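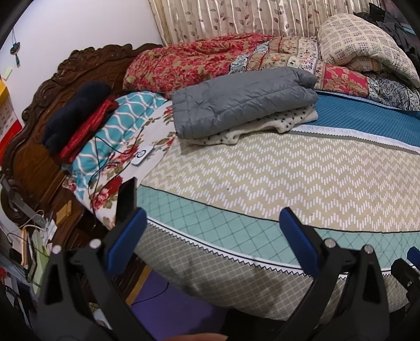
Plotula Bedroom Module: laundry and bedding add-on

For use with Clendden two-finger arms
Sold by Rosano. Rental by the month or outright purchase.

What it does
The module adds bedroom tasks to an existing Clendden setup. The maker, Farías, lists 262 of them. We tried the ones our customers ask for and would put our name to 3: picking a folded garment off a bed, carrying it to a shelf, and setting it down without undoing the fold.

What it does not do well
Folding a puffer jacket from scratch. The channels slide over each other and the arm loses the edge. Fleece is better. Quilts and comforters are beyond it for now, whatever the brochure says, and so is making a bed with more than one layer on it. Patterned sheets also give it trouble, and it may take a printed stripe for the edge of a garment.

Move phones and charging cables off the bed before you start a run. The module has no reliable way of telling a cable from a drawstring.

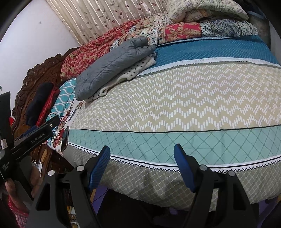
Folded gray puffer jacket on top of white dotted fleece, with patchwork and floral bedding behind.

Should you buy it?
For a guest house with plain linens and the same shelves in every room, maybe. For a family bedroom, we'd wait. A person clears a bed like this one faster and can tell which pile is going to the closet.

Specifications
Finger pads: 8 per box, replaceable
Pad life: 2,000 grips (maker's figure, not tested by us)
Needs: Clendden arm and base, sold separately
Returns: unopened pads only

Demo unit available Wednesday afternoons at the Rosano counter. Bring your own laundry.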